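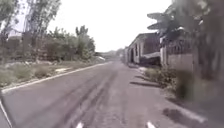 Access road, looking along the test length. Curb and verge on the left, buildings on the right.

Tuesday, April 30, 2024

Road condition notes, Brastanero access road, first pass before the Peeters resurfacing quote.

Surface is asphalt, worn, uneven in tone. Long dark tire streaks down the middle, running lengthwise. The left half is lighter, close to chalky gray. Toward the right it gets darker and patchier up to the sidewalk area. I would like to know if the tone difference is binder loss or only dust and traffic polish. Color alone does not settle it, so texture depth goes on the list for both halves.

Texture depth: sand patch method, four spots. Two in the pale half, one on the streaks, one in the patchy part on the right. Keep the spots off the curb line by at least a shoe length. Sweep first with the stiff brush and let the surface dry fully if there has been rain overnight. Same operator for all four, since the spreading disk gives different circles in different hands.

Length to be logged is 2,075 m by the Histico plan. The plan was drawn before the far junction was moved, so wheel it again and write down both numbers. Zero the wheel at the near gate and walk the curb side the whole way. Last year's log switched sides partway and the stations never lined up with the drawing.

Curb: pale line on the left, reads as a clean diagonal from the near end. Useful as the offset datum. Joint condition cannot be judged from the photo, needs walking.

Verge: broad, grass and low scrubby weeds, bare light-colored ground in places. Bare ground next to a curb can mean runoff going over the top — check with the level before blaming drainage. There is a small whitish patch in the verge, could be stone, debris or bare soil. Also a small white object farther down, close to the curb line, too blurred to identify. Look at both on the walk and clear anything loose before the wheel goes through.

Trees on the left, one of them tall with a slender pale trunk. Root heave is the question there. Run the straightedge across the pavement opposite the trunk and again 4 m either side.

Budget line for this stage is $3,000, including the Esena lab work if we need cores. I would hold off on cores until the texture numbers are in.

To do in May:
Wheel the full length, curb side.
Sand patch, four spots, mark them with paint.
Level across the verge at the bare ground.
Straightedge at the tall tree.
Ask Peeters which binder grade they priced. The quote request left it blank.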